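News > Consumer Tech > Drones

Nomix adds a folding drone and drops its price on spare batteries

May 10, 2023
By Rebecca Villa

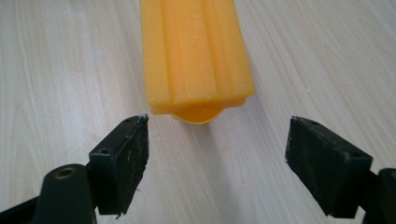 Drone maker Nomix will begin selling a smaller folding quadcopter in June, the company told dealers this week. The new model, called the Jaso, replaces the company's entry-level drone and is meant for people who want aerial video on trips but don't want to carry a hard case.

The Jaso folds down to the size of a paperback book and comes with two batteries in the box. Nomix lists flight time at roughly 11 minutes per battery with the prop guards on. The company has not given a figure for flying without them, although it says the guards can be removed with a screwdriver.

The camera sits on a two-axis mount and records to a memory card. Live video goes to a phone clipped to the controller. Buyers who already own the older Nomix controller will be able to use it with the Jaso after a software update, which the company expects to post before the drone goes on sale.

"Most of our customers fly a few weekends a year, and they told us the old one was too big to bring along," said Ekow Mahama, product manager at Nomix. "We took weight out of the arms and the landing legs first."

Mahama said the lower weight did come at a cost. The Jaso is rated for lighter winds than the drone it replaces, and the controller will show a warning when gusts get close to the limit. The warning can be turned off, but it comes back on each time the drone is restarted.

Nomix is also cutting the price of spare batteries for its current models. Dealers have complained for some time that customers were buying off-brand packs, some of which don't report their charge level correctly. The new battery prices take effect the same day the Jaso goes on sale, and they will not apply to back orders.

Ornella Ferri, who runs the Masance hobby shop and teaches a beginner flying class there, said she had been able to try a preproduction unit for one afternoon. She found it steady in a hover and easy to land, but said the folding arms were stiff and that the power button was easy to press by mistake when putting the drone in a bag.

Masance and 9 other dealers will have demonstration units in June. Online orders will ship later in the month. Nomix has not announced a price for the Jaso, but Mahama said it would be "close to" that of the model it replaces.

Repairs on the older drone will continue for 3 years. Owners can still order arms, propellers and motors from the company's parts page.

Comments

Thomas D'Amico
Does the old charger work with the new batteries? The article doesn't say and I have two of them.

Pin-yu Kuo
I'd wait and see how it does in wind. Where I live there's a breeze every afternoon and my last small one spent most of its time on the shelf.

J. Bermúdez
Good news on the batteries. I paid full price in April.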